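Subject: Re: [linen-share] Labelling the summer bedding before it goes out
Date: 27/09/2021

On the members' list, the Wotthorpe desk wrote:
> Before the summer lot goes out we need to settle how woven mats are
> being catalogued. At the moment Fevero has them under "bedding, other"
> and Sison has them under "floor coverings", so a search for one turns up
> nothing at the other. We also have mats at Wotthorpe with no barcode at
> all, because the stickers won't hold on the weave.
>
> Can someone who has done theirs already write up what they did? Also
> whether you store them flat or rolled, and whether the folded things
> need to be scanned again if they were done last December.

We finished ours at Polia last week, so I'll go through it in the order you asked.

Category first. We put all woven mats under "bedding, mats" and added the colour and the edge type in the notes field. Colour alone isn't enough. We have 71 mats on the books and a good many of them are tan, but hardly any two have the same edging. If Fevero and Sison can both move theirs across to "bedding, mats" the search will work for everyone. It's a bulk edit, not a re-entry, and it took us one evening for 523 records, most of which were sheets and covers that had ended up in the wrong place as well.

Stickers. You're right that they won't stay on the weave. Ours are on cloth tape, sewn to the underside of the border at one corner. Iron-on tape lifted after one wash of the border, so don't bother with it. For mats with no border we tie a card tag through the weave near the corner — not through the last row, or it frays. Sew the tape down on all four sides. If the barcode puckers, the scanner won't read it.

Flat or rolled. Straw mats rolled, ribs running across the roll, tied in two places with cotton tape. Don't fold them. We had 5 come back folded in December and the crease never came out of any of them. The softer woven ones can be stored flat if you have a shelf long enough. We don't, so ours are rolled too. Air them for a day before they go away, as the straw smells musty if it's put away damp.

Folded things. Yes, scan them again. Last December's count was done on the old sheet and we found over 40 items on it that had since been swapped or written off. Our total now is 1,083 across everything, and I'd trust that one. It goes faster if you sort by size before you start and keep the unscanned pile on one side only. Put the label corner outward when you fold, then you don't have to open the pile up to find it.

We do the checking on a made-up bed instead of the table. It's the right height, and you can see straight away whether a mat is a single or a double, which people get wrong all the time when it's only measured by eye on a bench.

The order we work in, for anyone who wants to copy it:

1. Strip the bed and lay the largest straw mat down as a base. Check it for broken ribs and loose ends while it's going on.

2. Lay the smaller mats on top one at a time. Look along the border for pulled stitching, scan, enter the colour and edge, and take it off again before the next one.

3. Leave the folded fabrics and clothing stacked along one side of the bed and start on them once the mats are done.
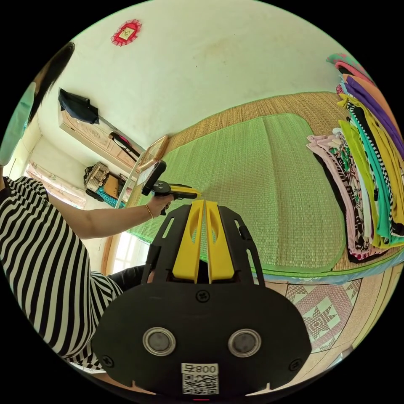
4. Roll and tie the mats, and write the size on the outside tie in marker.

5. Export the session and send it to the list the same day, so the other three desks can see what's free.

Wotthorpe is welcome to the leftover cloth tape. There's most of a roll, and it can go over with the next exchange box.

Polia desk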